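3.2 Work surface and object set

Notes on the bench first, as most of the variation in our timings comes from there. One board, varnished, glossy, orange-brown, laid on ribbed metal sheeting. Same board all through November. We looked at a matte one from Bortolotti but the colour was too close to the darker handles so we stayed with the gloss. Cost of that choice is glare (see 3.4). Board wiped down between sets, scratches left as they are.

Objects were picked from a pool of 273 bits of hardware, mostly out of garage and shed clearances, plus a small lot shipped from India. Rule for picking was simple: things people really do leave lying on a bench together. Clamps, hammers, gauges, knobs off old cars. Nothing over 2000 g. Labels and stamped marks were left on, even where half worn off. Fourteen object groups in the end, each laid out 50 times, order shuffled using the Jestetti sheet.

Two kinds of layout. "Single" means one object on the board, on its side or flat. "Stacked" means two or more touching, or one held by another. Stacked ones are the harder of the two and they are also what a real bench looks like by the end of the day. 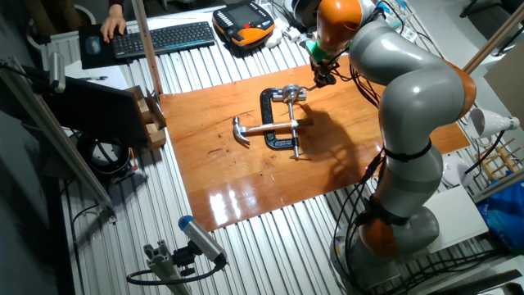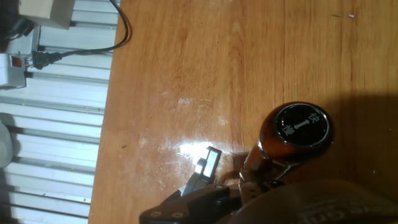
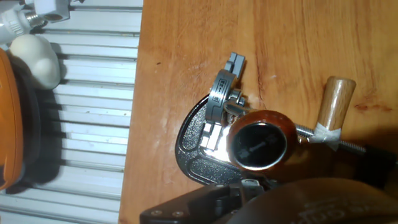
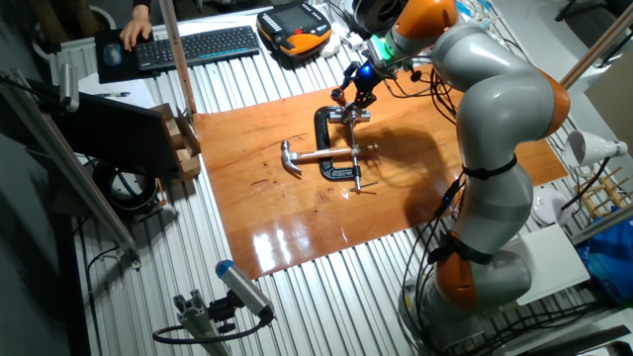 Figure 3. Objects on the wooden board. First: claw hammer resting across a C-clamp laid on its side. Second: gear shift knob, black cap with white characters. Third: round pressure gauge on a black frame. Fourth: C-clamp upright, hammer through it.

Hammer and clamp gave us the most trouble as a pair. Metal on metal, both heavy for their size, and the hammer's centre of mass sits well toward the head so the whole thing wants to roll. Raters were asked to name wich object was on top and which would shift first if the other was lifted. Agreement good on the first question, poor on the second. Clamp open or clamp closed made little difference, orientation made a lot.

Knobs were easy. Rounded body, flat cap, one stable side. The only confusion was over reading direction on printed caps, raters turned thier heads all sorts of ways. We now record cap angle seperately from body angle.

Gauges somewhere in between. The dial draws the eye and raters tended to give the position of the dial, not of the whole assembly. L. Bianchini suggested scoring both and keeping the difference as its own measure, done for all sets after 7/4/19. Earlier sets not rescored, no time. Geltix pads under the loose fittings were tried and dropped, they left marks on the varnish.

Full object list with weights in Appendix B.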